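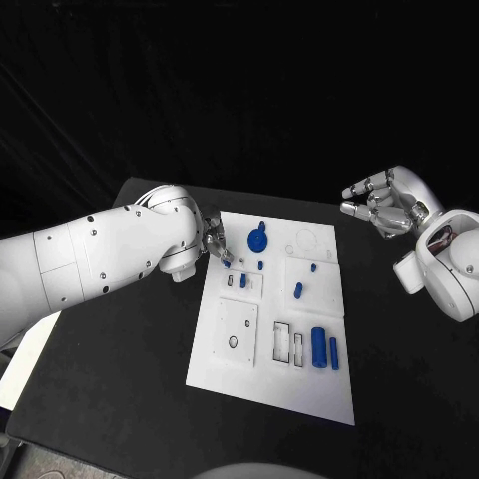
Home Diary Walks Allotment Older entries

Search this diary Go

Saturday, just gone seven in the evening

My legs have stopped speaking to me. Coming down is meant to be the easy half, and whoever first said so had younger knees or took the bus.

I got to Ernen on the early bus with three other passengers and a dog that had a seat of its own. The plan was the long way round, up through the larches and back by the old water channel. I had written this plan out on the back of a receipt, and I'm rather proud that I kept to the first third of it.

The sign at the edge of the village gives the height of the pass as 2,739 metres. The map in my pocket disagrees by a fair bit, and the leaflet from the guesthouse leaves the matter out altogether and talks about cheese. I went with the sign. If I'm going to sweat for a number I want the biggest one going.

The first hour was lovely. Larches going yellow, a smell of woodsmoke from somewhere below, and a bench every so often, placed just far enough apart to make you feel feeble for using each one. I used each one. On the third I ate my lunch, at twenty to ten in the morning, so that I wouldn't have to carry it.

Then the path went up the side of a gully in steps cut for a much taller person. A couple came past me in matching jackets, hardly breathing, and wished me good morning in a tone I'd use for a patient. I said I was admiring the view. I was facing a rock.

I turned back at the upper hut, about 500 metres short of where I had told everyone at home I'd be. The hut was shut for the season, with a notice on the door saying so in four languages, and a tap that worked in none of them. I sat on the step and read my book instead. It's the Toivonen, the one about the lake, and I have now reached page 178 without anyone going near the lake. They have had a great deal of soup. I was jealous of the soup.

The water channel was the best of it, flat as a corridor and with the water running along beside me the whole way, faster than I was. I missed the turning for the village and came out behind the sawmill - a route I would recommend to anyone fond of nettles.

Blisters: two, both on the left foot. The right boot is plainly the one they took trouble over. I've washed my socks in the basin and hung them on the radiator, which is off until November whatever the weather thinks.

Supper downstairs was barley soup, so that's put right, and a plum tart I hadn't meant to finish. Rain forecast for tomorrow. I have rarely been so pleased with a forecast. Must ring home before nine and decide how high I got.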